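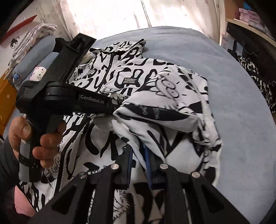 Fig. 1. Two hand-held grippers on a printed hooded jacket. The lower one has a pleat of cloth between its fingertips.

Handout 9: Demonstration visit, garment handling
Instructor: Eun-ji Yeom
Visit date: 12/06/2024

Read this before you write up your visit report. It covers what the Drolten demonstration was meant to show and the terms you are expected to use.

Background
Joon-young Tak gave the demonstration for Drolten. It lasted 60 minutes, with questions at the end. His group records people doing household jobs with hand-held grippers. The recordings are then used to train robot arms that carry the same kind of fingers. The garment set is called Clumura. Tak said it held 326 recordings on the day we went, all of them of jackets and shirts.

Why clothes are hard
A box keeps its shape when you pick it up. A jacket does not. Pull on one sleeve and the collar may move too. Folds hide edges, and a busy print makes it harder for a vision system to tell a fold from a line in the pattern. Go back to Fig. 1 and try to trace the outer edge of the jacket on the right side. Then find where the fabric rises off the bed. Most of you will need a second look.

Grasp types
Pinch grasp: two fingertips close on a small amount of cloth. Used for edges, pleats and corners.
Two-point hold: one tool keeps the garment in place while the other moves it.
Regrasp: let go and take hold again somewhere else. Tak counts every regrasp as a cost, because the cloth can shift each time.

Starting state
A garment laid flat is the simplest case. The zipper gives a center line, and both sleeves can be found from the collar.
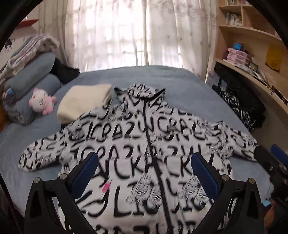 Photo: Drolten, from the Clumura demonstration

With this jacket the collar is at the far end and the sleeves are out to the sides. The blue pads face each other across the zipper, just above the fabric. A planner would have to choose a first contact point here. Compare that with Fig. 1, where the cloth is bunched and the sleeve is folded up toward the viewer.

Points from the question period
Depth readings on thin cloth are noisy. The group relies more on color images.
About 70 percent of the recordings are good enough to use. The others are kept for testing.
Left-handed operators are wanted for the July sessions. See me if you are interested.

For your report (two pages)
Describe one grasp in Fig. 1 using the terms above.
Mark three possible first contact points on a sketch of the second jacket and defend one.
Read Benavides, chapter 9, on soft objects before you start.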